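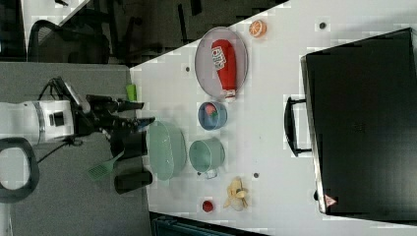

有读者来信说，Piltby镇上的报警按钮装了四个月，他楼下那只按过两回，头一回没人应，第二回应了，对方问他在哪条街。信写得很短，没有落款。他想知道的是，这笔钱花下去，夜里到底安全了没有。

这也是我去Piltby之前想弄明白的事。镇上的宣传册给出的答案很干脆：Flurkano公司的街头报警系统上线以后，入室盗窃“明显下降”。册子印得漂亮，附了一张往下走的曲线，纵轴没有刻度。我向镇公所要原始数字，等了两个星期，拿到一页纸，上面写着装按钮的九条街，以及“报案减少”四个字。

报案减少和案件减少是两码事。过去东西丢了，居民打电话给值班室；现在墙上贴着告示，请大家“优先使用按钮”。按钮接到Viklund的呼叫中心，由那边的人判断要不要转给警方。没有转过去的，不进警方的台账。那么这些呼叫记在哪里？呼叫中心说属于商业资料，镇公所说应当去问呼叫中心。

我在Ritstead路走了一个晚上。这条路被当作样板，三百米长，路灯换过，拐角的树也修了。一家杂货铺的店主告诉我，修树那阵子，后巷确实清静下来，当时按钮还没通电。隔壁面馆的人不同意，她觉得有个亮着蓝灯的东西立在那儿，总归心里踏实些。两种说法我都信，可是哪一种都不能证明那条曲线。

再说时间。册子拿十一月和二月相比，而镇上的老巡警都晓得，年底偷窃多，过完年就少，有没有按钮都一样。要比，也该拿今年二月比去年二月。我照这个办法去问，对方答复说去年的统计口径不同，不宜比较。既然不宜比较，“下降”又是从哪里降下来的？

钱的事情稍微清楚一点。合同里每只按钮每月收维护费三百元，不论有没有人按，也不论按了有没有人接。合同没有写明几分钟之内必须应答，只写“及时”。我问“及时”怎么算，镇公所请我提交书面问题，我提交了。同一份合同的附件倒是详细规定了外壳的颜色和贴纸的尺寸，贴纸破损要在两个工作日内更换。

支持者有一条理由值得认真听：独居老人不愿意打电话，怕说不清楚，按一下比较容易。这话有道理。不过按钮装在街角，齐胸高，夜里家中出了事，老人得先下楼，再走过去。Ritstead路靠河的那一头，最近的一只在马路对面，中间没有斑马线。

傍晚六点多，我在那只按钮旁边站了一会儿。有人牵着狗经过，有人倒垃圾，一个孩子伸手想按，被大人拉开了。告示上写着“误按将追究责任”，字号比“紧急求助”还大一号。

续约要在春天决定。镇公所说会参考居民意见，意见表放在大厅的架子上，共五道题，第一题是“您对新系统的哪些方面最满意”。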